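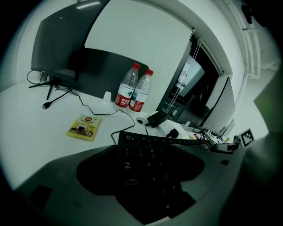 Andon Releases Good Practice Guide for Hand-Held Gripper Recording in Offices

BRERNBERG – Andon has released a good practice guide for organisations that use hand-held grippers to record everyday tasks for robot training. The guide covers work done at desks, benches and shared tables, and is free to download in February.

It was written with Jakisden, which runs recording sites in leased offices, and Mangubat, a supplier of gripper tools and training. The three organisations began the project after finding that their own site rules did not match. Operators moving from one site to another were being told different things about cables, drinks and personal items, and recordings made under one set of rules were hard to use alongside the others.

The guide has 12 sections. Each one sets out what an operator must do, what a site supervisor must check and what has to be written down.

Desk set-up takes up the longest section. Ordinary desks hold monitors, chargers, power strips, snacks and water bottles, and the guide does not ask sites to clear them all away. Robots will have to work at desks like these, and recordings made only on bare surfaces are of limited use. It asks sites to decide before a session which items stay and to keep to that decision until the session ends.

The main requirements for desk work are:

Drink bottles may stay on the desk if the caps are on. Open cups may not.

Power strips must sit where the operator can see them. Operators must not lift or drag a strip with the gripper while anything is plugged in.

Loose cable ends are to be moved clear of the task area or recorded as part of the set-up.

Keyboards and other light equipment may be gripped and lifted. Monitors may not be lifted, but may be turned on their stands if the task sheet says so.

Where printed markers are used, they must stand upright and stay in one place for the whole session. If a marker is bumped, the recording stops and a new one is started.

A separate section deals with the people holding the tools. Operators may record for up to 30 minutes before taking a break, and should change hands or change tasks when they return. Mangubat's training staff asked for this rule after operators reported sore wrists on longer runs. Supervisors are expected to keep a log of breaks with the session records.

Privacy is also covered. Wide-angle cameras take in a good deal more than the desk, including windows, neighbouring screens and paperwork. The guide requires screens in view to be switched off or set to a plain background unless they are part of the task, and asks sites to put up a notice at the entrance to any room where recording is under way. Anyone who walks into a recording can ask for it to be deleted, and the site has 7 days to do so.

Labels on keyboards, food and other goods may be in any language and do not need to be covered. The guide asks only that brand names and printed text be left as they are – operators should not tape over them or turn packets face down partway through a session.

Jakisden has tested the draft at 2 of its sites and will bring in the final version at the rest over the coming months. Changes made after the trial include a shorter checklist for the start of each session and clearer wording on what counts as a stopped recording. A rule that would have required all cables to be taped down was dropped, as tape marked the furniture and took too long to remove.

The guide is voluntary. Andon does not certify sites against it and has no plans to do so this year. Organisations are free to copy the checklists and change them to suit their own premises, provided the changes are noted on the cover sheet.

Comments on the guide can be sent to Andon's standards desk in Brernberg. A revised edition will follow once feedback from the first sites has been reviewed.

About Andon

Andon prepares guidance and training material on the safe use of automation in offices, workshops and small warehouses.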